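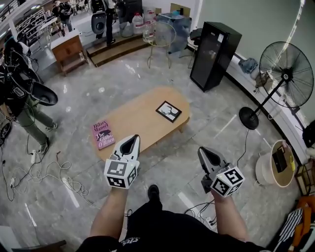 Hand-held grippers at the coffee table, main hall, Clundside

Safety note from Clundside: the cable by the table

In July we had a fault on the collection floor which I want to describe to all sites, also to the colleagues in Prargate, who use the same layout as we do.

Bakari Muriithi was recording table tasks with the Jollik grippers when the left one stopped sending its position. The video continued normally, so he did not notice it. He finished his block, and only at the evening check we saw that 20 recordings had a left hand which stood still in the air. The right hand was correct in all of them.

We first suspected the marker cube, then the software. Magnus Skinner found the real cause after 2,000 lines of log: a plug that was half out of its power strip. The receiver for the left gripper restarted each time when somebody touched the cable with a foot, and after the restart it kept the last good position.

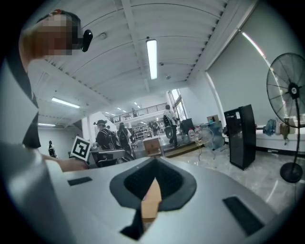

One gripper's own view of the hall

The lost recordings are a small problem, we can repeat them. I am more worried about the foot. A person who works with both hands full and a headset on does not look down, and on a polished floor a loose cable moves easily. Bakari told me later that he had stumbled two times that afternoon and did not report it, as he did not fall. Please report this also. The form takes two minutes.
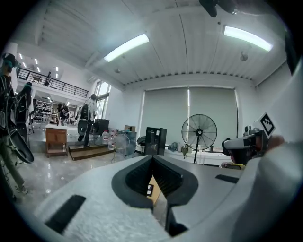

From now on the following applies in Clundside. Power strips stay at the wall, and cables that must cross a walking path go under a cover. Before each block the operator moves both grippers and a second person confirms on the screen that both positions change. If one value stays still, we stop – also when the video looks good.

Magnus has written to Orbán, who supply the receiver, and asked for an alarm after a restart. We have no answer yet. Until then the check is done by hand, and the list for signing hangs next to the door.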